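Section 4: Setting up your Letix bedside sound machine

Okay, you've got the thing out of the box, you've read the safety sheet (or you've promised me you will), and now you want it to help somebody sleep. I wrote this part of the guide after setting up a whole lot of these in my own house and in other people's, so it's going to sound like me talking. Sorry to anyone who likes their manuals stiff!

What you need before you start: the sound machine, the power adapter, the felt pad, and ten quiet minutes. The memory card is already inside. Please don't pull it out to look at it.

4.1 Pick a spot

1. Choose a flat surface that's at least an arm's length from the pillow. A dresser is great. A windowsill is okay if the sun doesn't beat down on it all afternoon.

2. Peel the backing off the felt pad and press it onto the bottom of the unit. I skipped this once and got a buzz at low volume that drove me up the wall for a week.

3. Turn the unit so the speaker holes face a wall. I know, it feels backward. The sound spreads out and gets softer that way, and you stop noticing where it's coming from.

Caution: Never set the unit on the mattress, under a blanket, or inside a crib. The vents are on the underside, and they need air.

Caution: Keep the cord out of reach of small kids. I run mine behind the dresser and hold it down with two of those stick-on clips.

4.2 Plug in and wake it up

1. Push the adapter into the round port on the back until it clicks. If it doesn't click, it isn't in.

2. Plug the other end into the wall. The ring light blinks amber a few times and then goes steady.

3. Hold the center button until you hear one chime. Two chimes means you held it too long and went into pairing mode, so just press once to back out.

Note: The ring light can be shut off completely. Press the center button and the moon button together. My nephew Apolinar Ibarra can't sleep with so much as a clock glowing in the room, and this is the setting he asks for first thing whenever he visits.

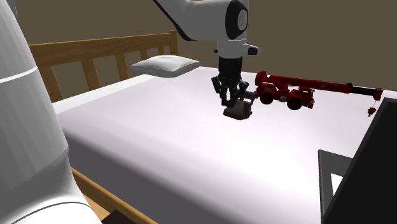
4.3 Choose a sound

There are 193 sounds on the card, and I'd love to tell you I've slept through every one. Most people settle on rain, a fan, or the low hum (it's number 100, if you want to jump right to it).

1. Tap the plus or minus button to move one sound at a time.

2. Hold either button to skip ahead by tens.

3. When you find one you like, hold the star button until it chimes. You can save up to six favorites.

4. To play a favorite, tap the star. Tap again for the next one.

Give a new sound three or four nights before you give up on it. The first night with the ocean I lay there waiting for every wave! By the fourth I couldn't have told you it was on.

4.4 Set the volume

Start lower than you think. Stand where the pillow is, turn the dial up until you can just hear it, then go one more notch. If you have to raise your voice over it, it's too loud, and for a child's room I'd stay at the bottom third of the dial.

Note: If you have an older unit with the Bikitz dial (it has a notch cut in the rim), zero is at the left. On newer ones zero is at the bottom. I've startled myself awake mixing those up.

4.5 Set the timer

1. Press the moon button once for 30 minutes, twice for an hour, three times for all night.

2. Wait for the sound to dip and come back. That dip is the timer being saved.

3. To cancel, hold the moon button until you hear the low tone.

The last five minutes fade out slowly. Montserrat Escobedo, who tested the early units with me, hated the old sudden stop so much that she wrote a full page on it, and the fade went in that April.

4.6 If something isn't right

No light, no sound: try another outlet, then check for that click at the back.

Sound cuts in and out: the adapter is probably loose. Swapping in one from another gadget isn't a good fix, so please order the right one.

Favorites disappeared: you may have done a full reset, where the star and moon buttons are held together. Save them again as in 4.3.

Cleaning is in Section 5. Until you get there, a dry cloth only, and unplug it first.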